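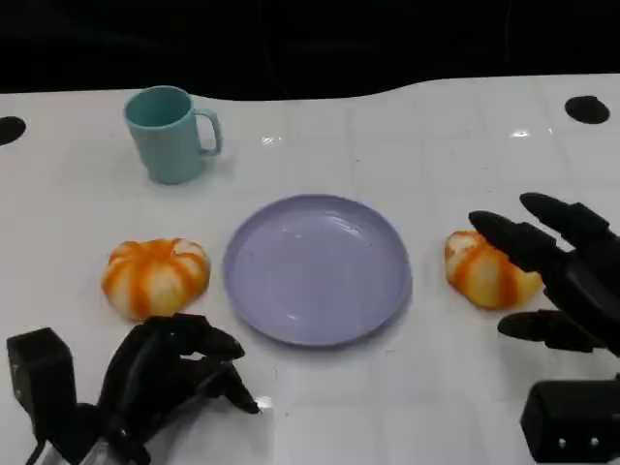 Racing surface at Grisstead

The half-mile harness track at Grisstead reopened in April with a new top layer, its first full replacement in 11 years. The old surface had worn thin on the inside of both bends, and trotters were breaking stride there more often than on the straights.

Contractor Wijesinghe stripped the track to its base and laid crushed limestone to an even depth of four inches. The bends were regraded at the same time. A steeper bank lets a horse hold its gait at speed with less sideways load on the lower leg, and it keeps the sulky wheels from drifting outwards.

Drainage was the harder job. Rain used to collect by the rail - mostly near the final turn - and the fine stone washed down with it. Three new drains now run beneath the apron to the ditch behind the stable block. 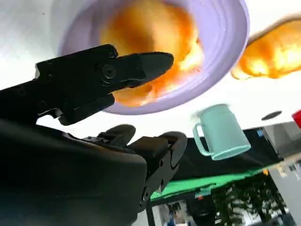
What the trainers report

Plelesero, a stable with a large string of pacers at the track, has gone back to fast work on the bends. Trendach still prefers the straight for young horses and wants the surface watered more often in dry spells.

The track has carried 314 starters since it reopened. Harrowing is done before the first race and again after every third, with a light roll overnight if rain is forecast.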